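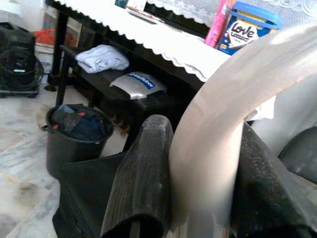 Finger close up, from the wrist camera. Table, lower stand and bucket behind.

The work order said slip at grip, left, intermittent. Chathurika Sultana read it in the van and again at the gate of the Amarasinghe house, where the signal was poor and the attachment would not load. The order had been opened by Moushumi Wijesinghe, who ran the cell. The machine was a Druvness two-arm unit, and the service interval was 3000 cycles. The counter stood at 1446.

"It's early for pads," Chathurika said.

"I didn't write pads," Moushumi said. "I wrote slip."

They took the fault in the order the manual gives it. Arms to home, motion off, grippers open. Chathurika put a flashlight on the inside faces of the fingers, left side first. There was dust on them, light gray, more on the outside than on the contact face. She wiped the contact face with a dry cloth and looked at the cloth. She wiped the second finger and looked again. The amount was normal for a machine that swept floors.

"How often do you clean these?"

"Every morning. Dry cloth."

"And the log?"

Moushumi gave her the notebook. Medo supplied a tablet form for the same purpose, with a field for each joint and a signature box. The notebook had a line per day in blue ink, and the lines said things like fingers wiped, cable ok, left a bit slow getting up. Chathurika read back as far as the installation. The word slip appeared first in May, crossed out, with a question mark over it. After that there was nothing until this week, when it appeared every day.

"What happened in May?"

"I thought I saw it. Then I watched all afternoon and it didn't do it."

"You crossed it out."

"I hadn't measured anything."

Chathurika closed the notebook and set it on the chair. She fitted the force gauge between the left fingers and commanded a close at half effort, then at full. Both readings were inside the band. She repeated the test with the wrist turned a quarter and again with the wrist inverted. The second inverted reading was low. The third was not.

"There," Moushumi said.

"One in three is a loose something," Chathurika said. "It isn't a worn something."

She removed the cover at the wrist, four screws, and placed them in the lid of the tool case in the pattern they had come out of. The camera bracket stayed where it was. The cable that fed it left the side of the arm in a loop, and the manual asks for enough slack that the wrist can reach its limit without drawing the loop straight. She moved the wrist to its limit by hand with the brake released. The loop had slack. She moved it the other way. The loop had slack there too, and she wrote that down, because a cable that passes is also a finding.

Moushumi held the flashlight. She held it well, slightly off axis, so that the edges of things showed. Chathurika had worked with certified people who pointed it straight down the hole.

"Did they send you on the course?" she asked.

"They sent me the slides."

The drive coupling sat behind the second bearing. It had two clamp screws. Chathurika put the key in the first and it held. She put the key in the second and it turned freely for most of a quarter before it bit. There was no thread compound on it. The first screw had a blue ring of Drulex where it should be, and the second was bare metal for its whole length.

She backed it out and held it in the light.

"Was it always like that?" Moushumi said.

"Since assembly."

"So in May it was already loose."

"It was already going to be."

Moushumi did not say anything to this. She picked up the notebook, found the page, and wrote the word again next to the place where she had crossed it out. Then she wrote the counter reading after it.

Chathurika cleaned the screw and the hole, applied the compound to the first few threads and set the torque driver. The value is printed inside the cover. She tightened both screws in alternation, marked the heads with paint pen so that any later movement would show, and refitted the cover. Drulex wants a rest before load. She set a timer on her phone and they sat out the time, Moushumi on the folding chair, Chathurika on the tool case.

"Will you check the right arm?"

"The order says left."

"I know what it says."

Chathurika looked at the timer. A second cover would put her behind for the next site, and Medo did not pay for work outside the order. The coupling on the right came from the same assembler and very likely the same shift. She opened the case again.

Both screws on the right had a blue ring. She checked them with the driver anyway, and neither moved. She painted the heads, closed the cover and entered the result under remarks, where the form allowed one line.

The functional test for this cell was the one it did for a living. Left gripper takes the brush, right arm attends to the pan, floor is swept. No part of the procedure calls for anything more delicate, but the brush is a fair test. The handle is long, the head drags, and the load at the fingers changes direction at the end of every stroke. If a coupling is going to let go it will let go there. Moushumi put down the brush and the pan and stepped behind the line of the chair. Chathurika enabled motion.

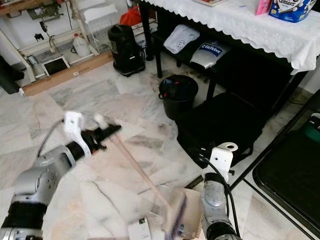 Functional test, left gripper on the brush handle, right arm at the dustpan.

They watched the handle and not the head. A slip shows first as a change of angle in the grip, before the stroke goes short. Chathurika had put a strip of tape on the handle level with the fingertips. After the first set of strokes the tape was level with the fingertips. After the second set it was the same. She inverted the wrist between sets, which the routine does not require, and ran it again.

"Slower," Moushumi said. "It used to hesitate on the way up. Run the lift slower and you'll see it, if it's there."

Chathurika cut the speed and ran the lift. The arm rose without a pause. She ran it until the timer on the second application went off in her pocket, and then she stopped the cell and peeled off the tape.

The form wanted a cause code. The list had wear, impact, contamination, operator and other. Chathurika selected other and typed clamp screw, no compound, from assembly. It wanted to know who had detected the fault. The list there had scheduled inspection, self-test and technician. She went down it twice.

"There isn't an entry for you," she said.

"What do people put?"

"Self-test, mostly."

She chose technician, because the form would not close without one, and used the remarks line on the left arm for the name. Wijesinghe fit. Moushumi did not, so she went back and put an initial. Then she photographed the page in the notebook with the crossed-out word on it and attached that as well.

Moushumi signed in the box with her finger. The signature came out as a flat line with a hook in it.

"When do you come back?"

"At 3000. Check the paint marks when you wipe the fingers. If a line doesn't meet, stop it and call."

Moushumi wrote that in the notebook, under the day's line, and left a space after it for the morning.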